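Speaker notes – creditor session, 30 Apr 2020

Topic: what the administrator's first report on Osasden tells us, and what it leaves out.

**Opening (keep it short)**

Thank the hosts. Say who I am and that I don't act for any party in the case. I hold no claim against Osasden or any of its units.

Ask for a show of hands: who has read the report all the way through? Most people will have read the cover letter and the press coverage. The useful material is in the schedules at the back, so that is where I'll spend the time.

**What Osasden was**

Osasden sold short-term notes to retail savers and lent the money on to online clothing sellers. The pitch was simple. A seller pledges stock and future card receipts, Osasden advances cash, and the saver gets a fixed return.

Hugo Le Goff ran it from the start and signed every set of accounts. Ginette Hoarau was appointed administrator after the October default, and the report is hers.

Three entities matter for today:

- Osasden itself, which issued the notes
- Katurdale, which made the loans
- Hamel, which was supposed to hold the pledged stock

All of them had the same directors. Say this slowly. Everything that follows depends on it.

**The loan book**

Katurdale listed 413 borrowers at the date of filing. The administrator wrote to all of them. The report gives the replies in Schedule B, and it's worth reading the wording, as a good number of borrowers dispute the balance and a few say they never drew a loan.

Explain how the advance worked. The seller sent in a product list with a resale value against each item. Katurdale lent against the list. No one at Katurdale had to see the goods, and the resale values were the seller's own.
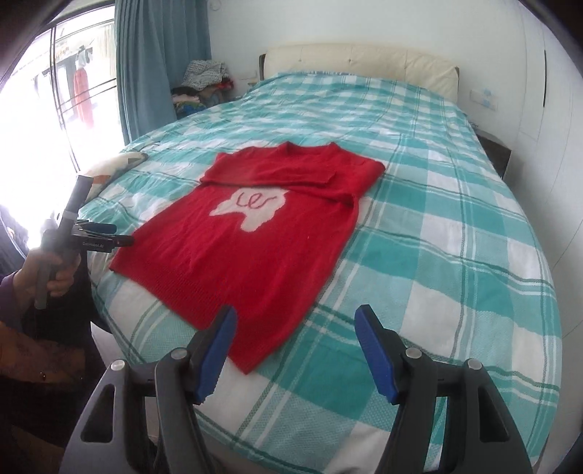 The lending policy did call for spot checks at Hamel's warehouse in Clistbridge. Hoarau found records of 2 such checks in the whole life of the business. Both were done by Hamel staff, so the custodian was checking itself.

Pause for questions on this if the room wants it. If someone asks whether the auditors visited Clistbridge, the answer is that the report doesn't say. Don't guess.

**Where the cash went**

This is the section people came for. Go to the intercompany table, page 3 of the handout.

New note money came into Osasden. Part of it went to Katurdale and was lent. Part of it went to Hamel under the label "storage and handling." Hamel then paid it back to Osasden as a "facility fee," and Osasden booked the fee as income.

Walk through one round trip on the whiteboard. Draw the boxes first, then the arrows. Last time I did it the other way and lost people.

Points to make:

- The fee income is what made Osasden look profitable
- Remove it and there is a loss in every year shown
- Maturing notes were being repaid out of new notes well before the default
- Le Goff's answer, quoted in the appendix, is that the fees were "properly documented." They were. Documents exist for all of them. The question is what service was provided.

I would stay away from the word fraud. Hoarau doesn't use it in the report, and there may be proceedings. "Circular" is accurate and it is her word.

**Who is owed what**

There are more than 2810 noteholders. They were told in the sales brochure that the notes were "asset-backed." In law they are unsecured. The security ran from the borrowers to Katurdale, and it was never assigned up to Osasden.

Expect some anger here. Let people talk. A lot of them bought at renewal, when a rollover form came in the mail with the new rate already filled in.

The practical position for a noteholder:

- File the proof of debt even if the amount seems small
- Attach the last statement and the last rollover form
- Do not sell the claim to anyone who calls by phone before reading the terms twice
- Keep the envelopes if you still have them – the postmark has mattered on at least one disputed rollover

**The stock**

Hoarau's team has started going through what is left at Clistbridge. The stock is mostly clothing, much of it out of season. The list value and the likely sale value are a long way apart, and the report declines to put a figure on recovery. I think that's right at this stage. 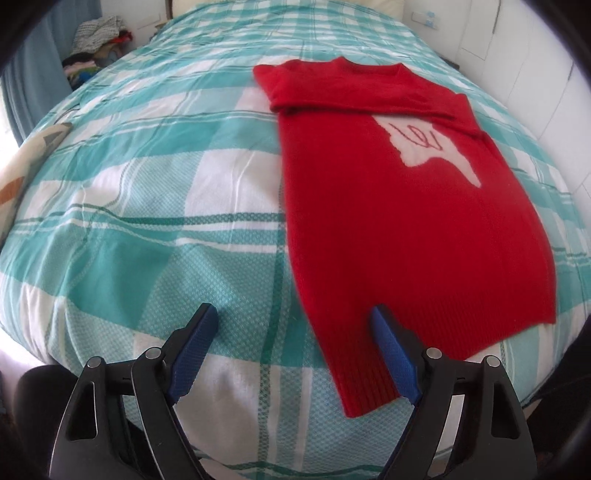
*Red knit sweater, partly folded.*

Storage costs keep running while the count goes on, and they rank ahead of noteholders. That gives everyone a reason to want a quick sale, even at poor prices. There is a creditor vote on this coming up. I'd tell people to read the sale proposal for who the buyer is, and to ask in writing whether any buyer is connected to the former directors.

**Questions I expect**

*Will we get anything back?* Probably something. I can't give a rate and neither can the administrator yet.

*Can the directors be made to pay?* Hoarau has reserved her position. Claims of this kind are slow and the costs come out of the same pot.

*Why did the default take so long to come?* New sales held up until the autumn. As long as new notes covered old ones, every payment was made on time.

Handouts are on the side table. Proof of debt forms are in the folder under them, with the mailing address on the back.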